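Grenero Cell 2, Tray Pick Task
Software pre-run checklist, May
Filled in by: Chenxi Yu
Reviewed by: Amber Kramer
Planner build: Cestenel 2698

Mark each item OK, FAIL or N/A. Comments go under the item.

1. Controller and limits
Emergency stop tested from both stations: OK
Joint limits loaded from the cell file, defaults not in use: OK
Wrist torque limit matches the task sheet: OK
Comment: The limit was reset to default after the last update. Reloaded it by hand and restarted. Please fix the startup script before the next build goes on the cell.

Watchdog set to 800 ms: OK
Comment: Tripped it twice by pulling the network cable. Arm held position both times.

2. Perception
Head camera calibration done this shift: OK
Tray detector returns a pose for every tray on the shelf top: FAIL, then OK
Comment: The yellow top is shiny, and the detector put a false edge on a reflection. Raised the confidence threshold and masked the bright spots. Passed on the second try. The mask is tied to the present lights, so redo it if anyone moves them.

Seam between the top panels not reported as a tray edge: OK
Tray outside the shelf area ignored by the pick list: OK
Comment: The filter works off the shelf outline. Trays in or on the floor bin are still detected but do not go to the planner.

3. Planning
Collision model includes lower shelf tier and legs: OK
Collision model includes floor bin and cartons: FAIL
Comment: Bin is in the model at its old position. The second hand works close to it. Entered a keep-out box by hand for today. AK: accepted for slow runs only, not for full speed.

Grasp on tray rim, one end lifted first: OK
Comment: 13 planned grasps, all reachable. Two came back with the elbow lower than I like, so I added a cost term for it.

Cable clearance at wrist: OK
Comment: The planner does not model the cable. Checked by eye through the slow run. AK: add a rotation limit on the wrist until the cable is in the model.

4. Control and logging
Grip force ramp enabled: OK
Speed override at 5 percent for first run: OK
Elell logger recording joint state, commands and head camera: OK
Clocks in sync between logger and controller: OK
Log folder has free space: OK
Remote view from the Sầm office: N/A

5. Open items
Startup script overwrites torque limit. Owner: Yu
Bin position in collision model. Owner: Yu
Wrist rotation limit. Owner: Kramer

Release: slow runs only. Full speed after the open items are closed and section 3 is repeated.

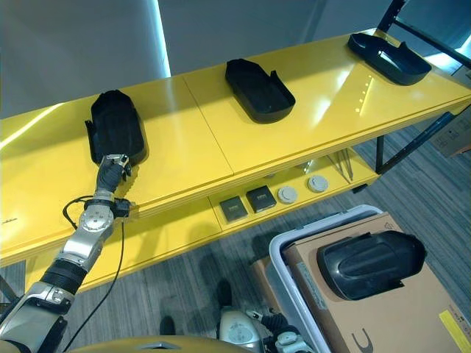
Section 3, rim grasp on the nearest tray, head camera view.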